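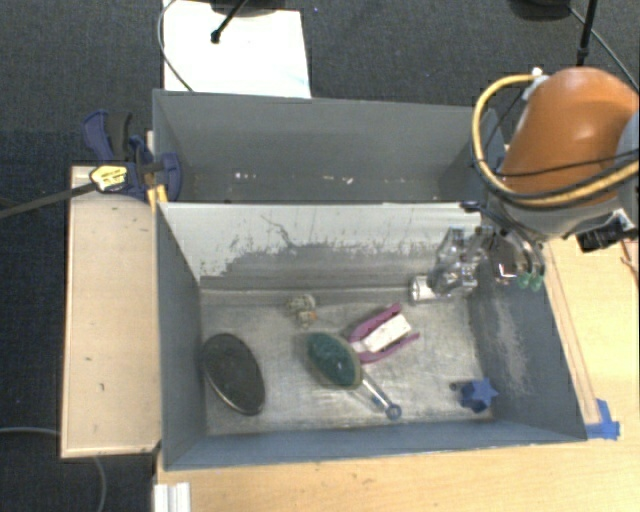 Gloves almost never come in as a pair, according to Anayeli Maldonado, and when they do it's usually a sign that something has gone badly wrong in a person's day. One glove is an accident. Two gloves means they were carrying too much, got a phone call, and stood up in a hurry.

She has run the lost property office for the Rillby bus system long enough to have opinions like this about most objects. Umbrellas she finds boring. Hats she likes. On the subject of single earbuds she asked me how much room I had, and I said it depended, and she talked until the coffee was gone.

The office is at the back of the Hollmann Street depot, past the drivers' break room and a vending machine with a note on it that says USE THE OTHER ONE. I looked for the other one. Maldonado says it was taken away in August and the note is now more of a wish. The public comes to a window with a sliding pane and a bell, and the bell is the kind you hit with your palm, which people enjoy too much. She keeps it on her side of the glass these days. You knock.

"They come in already sorry," she told me. "They've decided I'm going to be mad at them. I had a man apologize to me for losing his own coat. I said, sir, it's your coat, you can do what you want with it."

The rules are simple enough to fit on the card taped beside the window. Drivers turn in whatever they find at the end of a shift. It gets a tag with the route and the date. It is held for 30 days, and after that it goes to charity, to the recycler, or, in the case of food, out the door long before anyone has looked at a calendar. Keys are held longer. Teeth are also held longer, though the card doesn't mention them.

I asked about the teeth.

"Everybody asks about the teeth," Maldonado said. "It's a bridge, it's a partial, once in a while it's the full upper. I don't think it's that strange. If your mouth hurts and you've got a long ride, you take them out and wrap them in a napkin. Then you get to your stop and what do you do with a napkin? You leave it. That's a very normal mistake. The driver who unwraps it, okay, he has a bad minute."

Most of what she handles comes off the 248, the long route that goes from the hospital to the outlet stores and takes in both high schools on the way. She describes it with the fondness some people keep for a difficult uncle. Sick people, tired people and teenagers all lose things, she says, but they lose them differently. The hospital riders leave paperwork and reading glasses. The shoppers leave the bag from the first store, never the last. The teenagers leave everything up to and including instruments.

"A trombone," she said. "How do you get off the bus without a trombone? It's taller than the seat. And the kid didn't come in. His mother didn't come in. It was the band teacher who came in, and he looked like he'd been doing this at a lot of places that week."

Until a couple of years ago the whole operation ran on a ledger, a green one with a cracked spine that Maldonado still keeps on the shelf behind her. Then the bus system bought Stindeo, a tracking program in which each object is supposed to be entered under a category, a color and a condition. She was sent for training. She is careful in how she talks about Stindeo, in the way people are careful about a cousin's new husband.

"It's fine," she said. "It does what it does. It wants to know if a thing is clothing or personal care or electronics, and you can only pick one. So you get a heated vest. You get an electric toothbrush. I had a slipper with a radio in it." She waited while I wrote that down. "I put it under footwear. I could defend that."

The trouble, as she sees it, is at the other end. Riders can now file a claim on their phones, and the program tries to match what they typed to what she typed. What they type is "black bag." She showed me the day's list and it was a column of black bags, with one entry that read "bag (black)" and another that said only "my bag." One claimant had put down "you'll know it."

"And I did," Maldonado said. "That's what bothers me. It had a live plant in it."

She would rather they came to the window. In person, she says, people can't help giving themselves away. They'll tell you it's a blue scarf, which is no use, and then they'll say their sister made it and the one end is wider than the other, and then you can go straight to the shelf. She has a habit of asking what was in the pockets before she asks anything else. People who are making it up say money. People who really own the coat say a receipt, half a roll of mints and a rock.

"Always a rock, if they've got kids. Grown men with a rock. They get embarrassed and I say no, no, that's good, that's how I know."

Do many people make it up? Fewer than I'd assumed. There is a small trade in hopeful guessing around the phones, and one regular who comes by every so often to ask if anything nice has been turned in. She tells him no. He thanks her and goes to the break room, where he's somehow on good terms with all the drivers. He once tried for an accordion that she hadn't mentioned to anyone, and she has never worked out how he knew.

What she gets far more of is people who come for one thing and recognize another. A woman arrived about her sunglasses and went home with a lunch box she hadn't noticed was missing. Her husband, she explained, had been blamed for the lunch box. There had been words. Maldonado offered to write a note.

And then there's what stays. It surprised me how much of it was good. A raincoat with the store's spare button still in its little envelope. A very decent pan. Canes, which I found upsetting until Maldonado pointed out that plenty of people carry one for bad days and forget it on a good day. She chooses to see the canes as an encouraging sign. The crutches she didn't have a theory for.

Wedding rings get a drawer with a lock. She won't say how many are in it, and she won't guess at why they're there, although she did say that people who've lost one by accident call within the hour, and call again before lunch, and cry if she has it. The others don't call. "I hold on to them anyway," she said. "Some people need a while to find out which kind they are."

I had been told by a driver to ask her about the cake, so I did. It was a sheet cake from Kekex, the bakery by the courthouse, in its box, undamaged, left on a rear seat at the end of the line. It said CONGRATULATIONS DR. and then a name she has never told anyone. She took it as a professional matter. There was no number on the box, so she phoned the bakery, and the bakery phoned whoever had ordered it, and that person, it emerged, was still on a different bus and had not yet looked down.

"Five hours at room temperature," Maldonado said. "With buttercream. I told them I couldn't recommend it. They said was it still readable? I said it was readable. They said that's all we need."

She got a slice. It came back on a paper plate with foil over it, carried by the new doctor, who turned out to be a doctor of soil.

Before I left I asked whether she loses things herself. She looked at me as if I'd asked a dentist about candy. Constantly, she said. Her own umbrella went missing on the 248 last winter, a good one with a wooden handle, and it was turned in the same night by a driver who has known her for years and didn't recognize it. He tagged it. She entered it in Stindeo under "umbrella, black, good." Then, as she's a stickler, she filed a claim for it from her phone at home.

The program rejected it. Not enough detail.

"So I held it the full time," she said, "and then I let it go. Rules are rules. I saw a lady with it outside the thrift store and she was very happy."

The window at Hollmann Street is open in the mornings, and after lunch if you knock hard. Bring identification. If it's a black bag you're after, please try to remember one other thing about it.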